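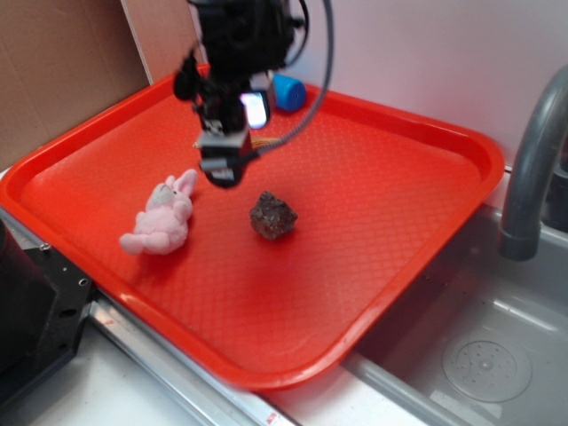 Pinça por cima do tabuleiro vermelho, entre o coelho de peluche e a pedra.

Publicado em outubro, 22h41, por Ezekiel Baptiste
Categoria: Robótica > Manipulação e tato > Discussão de artigos

**Drandix: o sensor nos dedos serve para alguma coisa?**

Acabei de ler o relatório do Drandix pela segunda vez e continuo sem perceber de onde vem o entusiasmo. A tese é simples: em vez de decidir a preensão só com visão, a política recebe também o sinal dos sensores da ponta dos dedos e corrige a pose antes de levantar. Treinaram com 3.470 preensões e avaliaram em 157. Dizem que o ganho se vê sobretudo em objetos irregulares.

Pode ser. Mas o que eles comparam é "visão + tato" contra "visão", e a versão só com visão não tem direito a segunda tentativa. A outra tem 2. Isto aparece numa nota de rodapé do anexo. Se eu puder fechar os dedos, abrir e voltar a fechar, também acerto mais, com ou sem sensor.
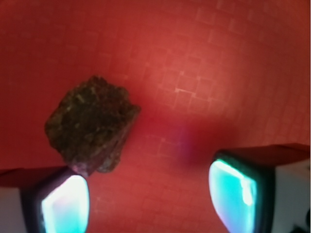
Câmara do punho: a pedra encostada ao topo do dedo esquerdo, os dois sensores acesos em ciano.

O caso que me interessa é o da pedra, com contacto só num dedo. A visão do punho dá-nos essa informação de borla. Não é preciso uma almofada luminosa para saber que aquilo está descentrado.

**cliltura_lab** respondeu às 23h05

Discordo em parte. Da câmara do punho vês que a pedra está junto do dedo, mas não sabes a força nem se há escorregamento. É aí que o tato entra. Aqui no Cliltura fizemos uma coisa parecida com peças fundidas e a imagem enganava-nos constantemente quando a pinça tapava o contacto.

Quanto às tentativas, tens razão, devia estar no texto principal.

**marta.q** respondeu às 23h19

Li só na diagonal. Os objetos de teste são os mesmos do treino? Pergunto porque no Arbridge fizeram exatamente isso e depois a coisa não funcionava com uma batata.

**Ezekiel Baptiste** respondeu às 23h32

marta.q, há 2 objetos que não entraram no treino, o resto repete-se. E os resultados desses vêm misturados na média geral, o que me irrita bastante. Pedi a tabela separada ao autor de contacto e ainda não tive resposta.

cliltura_lab, aceito o ponto da força. Mas então quero ver a ablação: mesma política, mesmas tentativas, sinal tátil substituído por ruído. Se o desempenho cair, calo-me. Sem isso, o que temos é uma pinça a segurar coisas num tabuleiro, e pinças a segurar coisas já vi muitas.

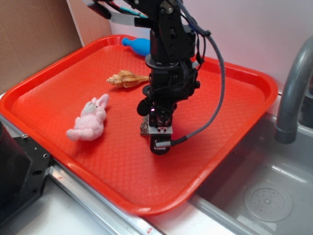

**Esposito** respondeu às 23h50

A ablação com ruído também não prova o que queres. Uma política treinada com sinal limpo estraga-se se lhe injetares lixo, e isso mede fragilidade. Tinhas de treinar de novo sem o canal tátil e manter tudo o resto igual, incluindo as tentativas. É mais caro, mas é a comparação certa.

E já agora, com 157 ensaios repartidos por tantos objetos, os intervalos de confiança vão ser enormes. Eu nem discutia diferenças por categoria.

**cliltura_lab** respondeu às 00h02

Concordo com o Esposito no treino de novo. No resto acho que estão a ser duros. É um relatório técnico, não uma tese.

**Ezekiel Baptiste** respondeu às 00h17

Sim, o Esposito tem razão, a minha ablação era má. Fica a versão dele.

Duros, não sei. O título diz "preensão robusta" e eu estou a perguntar: robusta a quê? A montagem é sempre a mesma, tabuleiro no mesmo sítio ao lado do lava-loiça, peluche e pedra ao alcance, fundo vermelho uniforme. Para a visão é um cenário simpático.

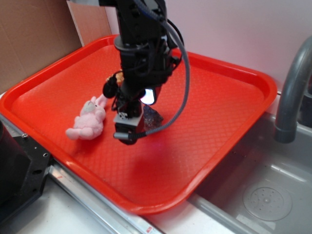 Depois há a oclusão, que para mim é o melhor argumento a favor deles e mal a exploram. Com a pinça em cima do objeto, a câmara fixa perde uma parte do que interessa, e aí o tato podia fazer diferença a sério. Bastava separar os ensaios por grau de oclusão e mostrar os dois métodos lado a lado. Se a vantagem crescesse com a oclusão, eu acreditava. O relatório dedica-lhe um parágrafo e passa aos tempos de ciclo.

**marta.q** respondeu às 00h26

Se conseguires a tabela dos objetos novos, põe aqui. Continuo a apostar contra a batata.

**Ezekiel Baptiste** respondeu às 00h31

Ponho. Amanhã insisto com o autor e pergunto também pelos pesos do modelo, que prometem na primeira página e que não encontro em lado nenhum.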